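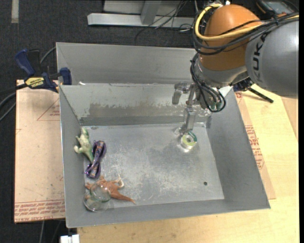
**Why does the label printer skip every second label after a roll change?**
The gap sensor is still set for the old stock, so it needs recalibrating each time the label size changes.

Ticket 437 – opened by Teodora Begović, Brernport packing office
Status: solved, watching until Wednesday

**Teodora:** Swapped to the smaller Sketine rolls this morning and now I get one good label, one blank, one good label, one blank. Restarted it 2 times. Same thing!

**Azra Grgić:** Lovely clear report, thank you! Could you hold the feed button until the light blinks, let go, and tell me how many blanks come out?

**Teodora:** Three blanks, then it stopped with the gap right at the tear bar.

**Azra:** Brilliant, that's the calibration done. Now check the driver – is the page height still on the old roll?

**Teodora:** It was! Changed it, ran a batch of 100, every one printed. The barcodes look a bit faint on the left though.

**Azra:** Ooh, good spot. Try darkness up one notch and wipe the print head with the alcohol pen. I've added both to the roll change notes, and Zdenka Kos is ordering another 1,000 labels in the same size.

**Teodora:** Wiped it, much sharper. Leaving darkness alone for now.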